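Folding knits on the bed or on a table?

Riltmont Home Forum > Laundry and linen
11 replies, 327 views

drikthorpe_lad
Jun 18, 2019
We've no table big enough for folding, so it all gets done on the bed. My jumpers come out with a crease down the front whatever I do. Is the bed the problem? Mattress is medium firm, plain fitted sheet on it.

Noonan4
Yes, it's the bed. A soft surface gives when you press, so the fold never sets flat. Get a cheap pasting table.

Romana Bartoš
Disagree. I've folded on a bed for years and the creases come from leaving things bunched up beforehand. Pull the piece out by its corners first, lay it down, then smooth from the middle. These are from our spare room, blue piece on the bed.
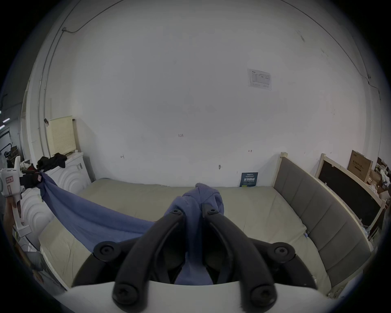
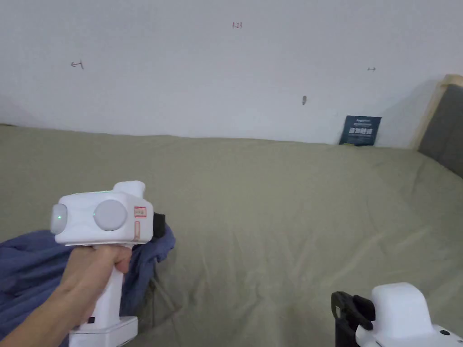 Blue cloth at the bed, held out across it in the first one, bunched up in the second.

grultholm
Careful pulling knits by the corners. I stretched a cardigan that way in January and the hem still waves. Slide both arms underneath and lift it.

Romana Bartoš
Fair point for heavy wool. I wouldn't do it with a wet one either. For light stuff it's fine.

Noonan4
Still say table. You can see the sheet is wrinkled in the second photo and that goes straight into whatever you put on it.

grultholm
Only if you iron on it. Tug the sheet tight first.

drikthorpe_lad
Thanks all. No room for a table, so I'll tighten the sheet and try it Romana's way with the thin ones. The wool one I'll lift.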